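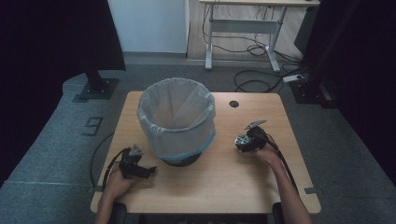

Does the Zamura handheld kit come with both grippers, or do you have to buy the second one separately?
Both come in the one box, left and right, with a cable each. The single is sold on its own as a spare.

Posted Apr 2, 2019 in Kits and Hardware

Thanks for that, whoever answered so fast! Follow-up while I'm here — is the pair worth $1,000 for a small workshop? I'm only after simple household jobs (bin liners, folding tea towels, that sort of thing) and my budget is already groaning.

Agathe Fleury
I've had mine 19 weeks and I'd buy it again. The grips are comfy, the jaws are smooth, and my wrists only start complaining late in the arvo. My gripe is the cables — they're a touch short if you like to push your chair back, so I paid for the longer set. Bin liners are fiddly at first, by the way! Thin plastic slides about and you need to pinch a good fold of it. Do towels for a day or two and then go back to it.

Pandham
too dear imo. get the Dizon one, $300 cheaper and does the same

Wenden
Not quite the same, the Dizon jaws open less and the software licence is extra after the trial. I'd ask Zamura about hire before spending anything. They quoted me $500 for the month and took it off the price when I kept the kit.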